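Chapter 7
Bins, Trays and Open Containers

A storage bin is the simplest container in a workshop, and it shows its age quickly. Metal bins scratch on the bottom first. Dust and small debris gather where the walls meet the base - a brush reaches most of it.
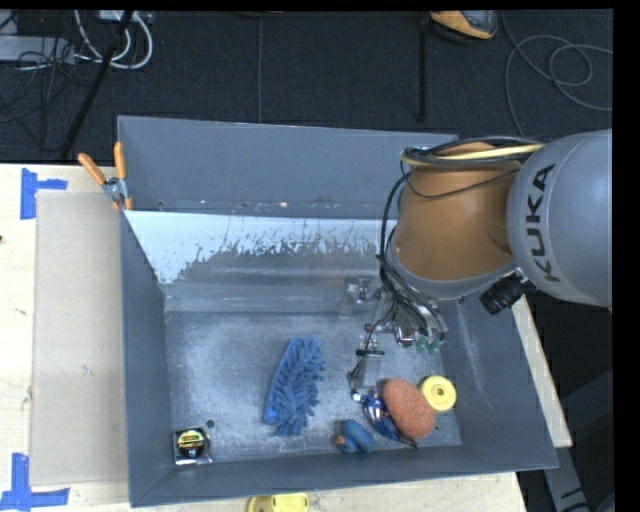
Workers at Zinstead replied to a March survey that slanted walls were easier to empty but wasted space on the shelf. Section 7.1 compares the two shapes. Section 7.2 covers loading, using a bin with a volume of 321 liters and a load limit of 400 pounds.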